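Progress report to the Cladis Fund
Home Basics program, Skadum House
Prepared by Teresa Neves, program lead
7/7/26

Dear Kamarul and everyone at the fund,

I promised you a shorter report this time and I'm afraid I haven't managed it, but there is a lot to tell and most of it is good. Your grant of $3000 has carried the bedroom and laundry part of Home Basics through its first half, and I'd like to walk you through where we are, what we bought, what we changed along the way, and what I hope we can do before we close the books in December.

For anyone new to the fund, Home Basics is the part of our work where people getting ready for a first apartment practice the everyday jobs of running one. We have taught the kitchen side for years. The bedroom side was always squeezed into one rushed afternoon, and people left us able to cook a decent soup and with no idea what to do with a pile of clean washing. Your money let us give that pile its own course.

Who came

We had 11 people sign up for the spring group, and all 11 finished, which made me very happy! Two of them missed a session each for work and came in early another day to catch up. The group met for an hour and a half at a time. I had planned on an hour, but folding is slow when you're learning it, and people like to talk while their hands are busy. I didn't have the heart to hurry them along.

What we worked on

We started with sorting, then moved on to small pieces, and only then to sheets. I know the application said sheets first. I changed the order after the very first session, when we all got tangled up in a fitted sheet and a couple of people were ready to go home. Small things are kinder to a beginner. You can see all four sides of what you're doing, and if it goes wrong you shake it out and start over.

We use the bed as the folding table. Most first apartments don't come with a good long table, and I want people to practice on the surface they'll really have. The mattress in our practice room is dark gray and quilted, with big orange shapes in the pattern, and I'll admit it makes for a busy background when the cloth on top of it is blue and orange too.
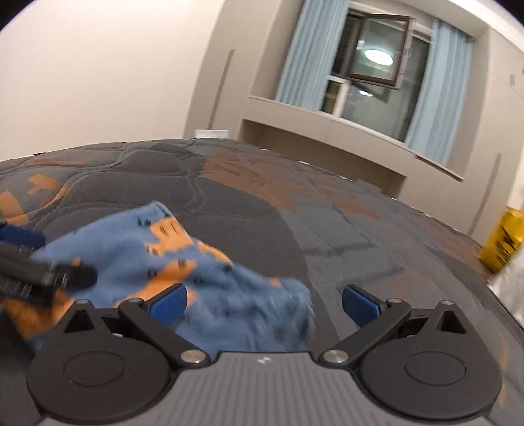
A quilted top also has some give to it, so a cloth doesn't lie as flat as it would on a counter. We talked about that quite a bit. The trick the group settled on was to smooth from the middle outward before making the first fold, and to do it again after each fold. One young man called it "ironing with your hands," and the name stuck for the rest of the course.

We spent longer on soft, stretchy and brushed fabrics than I expected to. They're what people own – pajamas, socks, baby things for the two parents in the group – and they are the hardest to keep in shape. We ended up with three rules written on the whiteboard: find a straight edge, start from there, and don't worry if it isn't perfect. I think the last one did the most good.

Mending and worn edges

This was not in the plan at all. Once people were handling each piece slowly, they began to notice the state of things, and the question kept coming up of what to do with something that still has wear in it but is starting to go at the edges.

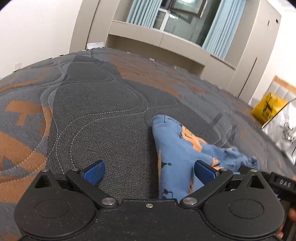
So we added a basket for mending and gave the last part of two sessions to it. We covered trimming loose threads, turning a simple hem and sewing a line of whipstitch along an edge that is starting to fray. Anything past saving gets cut down for dusters. I'd like to make this a proper part of the course in the fall, with your blessing, and I would need only a small amount for needles, thread and a few pairs of decent scissors.

How the money was spent

The largest share went to session leader hours. After that came the mattress, a secondhand bed base, bedding and practice linens, and the storage unit from Firnik, which arrived with a door missing and was put right within the week. The rest has gone on detergent, bus fares and printing. We haven't spent anything outside the agreed headings, and the receipts are in the envelope with the signed copy of this report.

One thing that didn't go well

The take-home sheets were too wordy. I wrote them, so the blame is mine. People told me kindly that they had stopped reading by the second paragraph – you may be feeling the same just now. The new ones will be mostly drawings, and Cho Print has quoted us a fair price for doing them on heavier card that can be pinned inside a closet door.

Before December

The fall group is open for sign-ups and we already have names down. I plan to keep the longer sessions, add the mending, and try one visit to a laundromat so that people can practice with coin machines. Please do come and see a session if you're able, Kamarul. We'll find you something to fold.

With many thanks and warm wishes,
Teresa Neves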